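Against the sorting system

Every guide to clearing up wants categories. Cables with cables, toys with toys, labels on everything. I did it that way for years, 19 little tubs on a shelf, and I couldn't find a thing. Kenneth Lagman, who I share a flat with, has one box. He finds stuff.

So I'm arguing for the mixed box. Clothes, a booklet, a cable, whatever was out. In it goes.

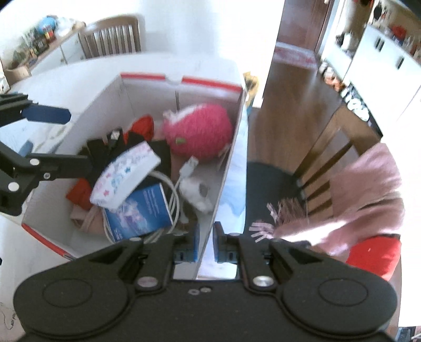 Dragon fruit at the back, starry pouch on top, USB cable down the side.

Why it works – you remember a jumble. You don't remember tub 8. Somthing pink and fuzzy sticks in the head, and the cable was on the same side, done.

And the table matters more than the box. Get it all out on a round one if you can, reach from any side, fan next to toy dog next to whatever.
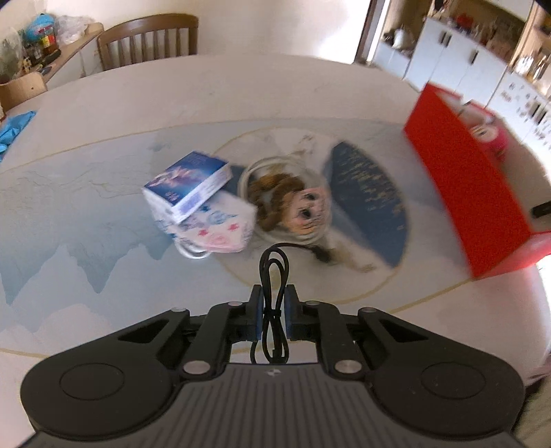 Rebecca Ferraro says this is just laziness with a theory. Maybe. But her way took her a whole evening in December and she still rang me asking where the scissors might of gone. Mine takes roughly 19 minutes, tea included. Keep the tubs for screws. Everything else can share.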